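Gritier Hand Trials, Bench B
Pre-run safety and inspection checklist: four-finger hand against two-jaw gripper
Site: Jatcombe
Inspector: Anikó Illés
Second check: Ákos Kiss
Date: 30 October 2020

1. Mounting and wrist
1.1 Flange bolts torqued and paint-marked. OK.
1.2 Adapter plate seated, no gap at the dowel. OK.
1.3 Cable slack checked through full wrist rotation. Adjust. Hand cable pulls tight near the positive limit. Rerouted outside the clamp and rechecked. OK after adjustment.
1.4 Wrist camera bracket tight, lens clean. OK. Camera focus is fixed and set for the Lengyel jaws. Close produce will be soft with the hand fitted. Accepted for this series.

2. Emergency stop and guarding
2.1 Pendant stop cuts arm power. OK.
2.2 Bench stop cuts arm power. OK.
2.3 Fingers hold position on stop. See comment. The two-jaw gripper holds. The four-finger hand relaxes when its supply drops. Anything lifted will fall. Maximum lift height for the hand set to 200 mm above the tray.
2.4 Door interlock. OK.

3. Fingers and contact surfaces
3.1 Joints move freely with power off. OK.
3.2 Fingertips free of cuts and lifting edges. OK. Wipe down between items. Leaf residue changes the grip.
3.3 Joint slots clear of debris. Fail at first check, fibers in one slot. Cleaned with a soft brush and passed.
3.4 Cycle counter read and logged. 3,080 on the hand. Next joint inspection is not due in this series.

4. Controller
4.1 Dromurix controller loaded with the correct tool file. Fail at first check. The tool file was still the one for the two-jaw gripper, so tool mass and center point were both wrong. Corrected by A. Kiss, arm restarted, checked against a fixed point.
4.2 Speed limit in manual mode. OK.
4.3 Force limit the same for both tools. OK. Do not raise it for the hand without a new sheet.

5. Test items
5.1 Napa cabbage, whole heads, outer leaves left on. OK.
5.2 Tray fixed to bench. OK.
5.3 Floor clear of leaf scraps. OK. Sweep at every tool change.

Comments
The August series used the two-jaw gripper only and logged 319 grasps. Repeat the same approach angles with the hand before trying new ones. Record a torn leaf as damage even if the head was lifted.
Open item: holding brake or backup supply for the hand (2.3). Owner A. Illés.

Released for manual mode only.
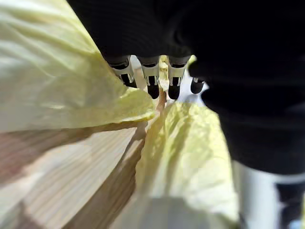 Can the lift height limit be dropped once the hand has a backup supply?
Only after item 2.3 has been repeated with the supply cut under load and both inspectors have signed a new sheet. Until then the limit stays in force for the four-finger hand.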